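Part-time room resetter, Brisum Studio (ground floor)

We have one large, bright room and a great many people who leave it slightly worse than they found it. We'd like to pay you to put it back.

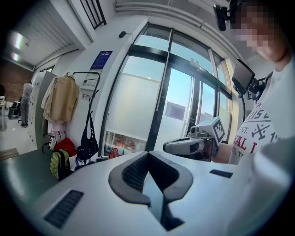 The job is 12 hours a week, mornings, starting in February. You'd come in at 7:30, before anyone has had a chance to move anything, and work through the list taped inside the supply closet door. Tables back on their marks. Cups washed and returned to the shelf they came from, which is labeled, for all the good it has done. Cables coiled and hung up. Odds and ends sorted into the Okis bins, including the bin marked "Other," which we would like to see less of.

Then there's the glass. The big window and the door get wiped on the inside every week and on the outside when the street has been unkind to them. The frosted panes show fingerprints more than you'd think, and the black frames show dust exactly as much as you'd think.

You should be fine on a stepladder, able to lift a box of paper, and calm in the face of a drawer full of pens that don't write. Experience is nice. Opinions on how to fold a dishcloth are also nice - we have several already and they don't agree.

Pay is $308 a week, plus a bus pass and whatever is left of the good coffee. Supplies come from Lavoie, so please don't bring your own bleach.

To apply, send a few lines about yourself and the messiest room you ever fixed to the Brisum front desk, 108 Jaltgate, Suite 597. Email applications are not open for this one. Drop-ins are welcome before noon, and please wipe your feet.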